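About Vindivness

Vindivness makes gripper kits for small robot arms. We design the fingers, match them to a wrist camera, and put the two together with the brackets, cables and software needed to run them. Our shop is in Trarkville, and everything we sell ships from there.

The company was started by Fongchan Thongdee and Jeptoo Shirima. Fongchan had spent years building fixtures for a hardware packer, and Jeptoo wrote control software for bench-top arms. They met on a job where the arm was fine and the gripper was the problem. The first set of fingers they made together was cut by hand and lasted one afternoon. The sixth set is close to what we sell now.

What we make

Our main product is the Brodetti kit. It includes a pair of tapered fingers, a mounting plate, a small camera that sits at the wrist, and a printed setup guide. The fingers are angled so that the tips meet first, which helps when the part is small or lying close to a flat surface. They come in matte black or gray. Worn fingers can be replaced one at a time, and each one is held on with two screws.

Most of our customers handle small hardware: hinges, clips, connectors, springs, short lengths of chain. The kit is rated for parts up to 200 grams. For heavier parts we will tell you to look at another supplier, and we keep a short list of ones we like.

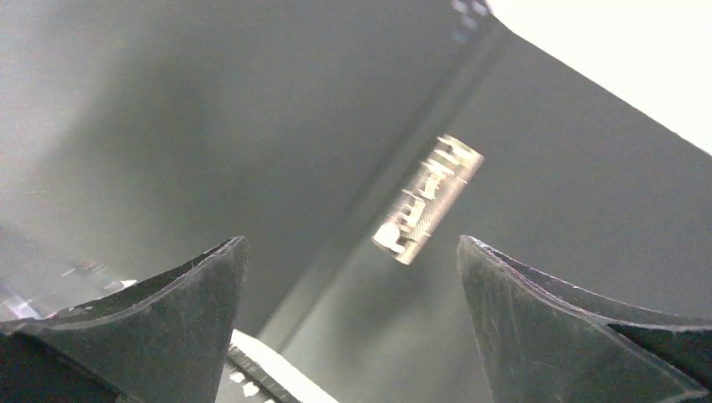

Wrist camera view between the gripper fingers, with a small metallic part above the gap.

The camera is there so that the operator or the control program can see the part and both fingers at the same time. We set it close on purpose. A close camera gives up some sharpness when things move fast, and customers who need to read labels or part numbers usually add a second, fixed camera above the bench. The kit has a spare port for one.

How we work

Before you buy, you can send us a sample of your parts. We run them on our own bench and send back the recordings along with a sheet of settings. There is no charge for the first 6 part types. If the kit isn't a good match we say so on the sheet.

Every finger design goes through 3,000 open-and-close cycles before we put it in the catalog. We check the tips for wear every 1,000 cycles and keep the used sets in labeled drawers. Customers who visit the shop are welcome to look through them, including the designs that failed.

Setup takes most people a morning. Jeptoo answers the support line herself on most days, and the setup guide is revised each October using the questions that came in over the year. Older versions of the guide stay on the downloads page, matched to the kit number stamped on the mounting plate.

Service and repair

Kits are covered for one year. Fingers are treated as wear parts and are not covered, except for cracks at the base. If a camera stops working, we send a replacement first and you return the old one in the same box. Kits sold under our earlier name, Thongdee Grippers, are still repaired here, and the current fingers fit them with an adapter plate.

To arrange a sample test or a visit, use the contact form and list the size, weight and material of your parts.

Page updated 1/17/24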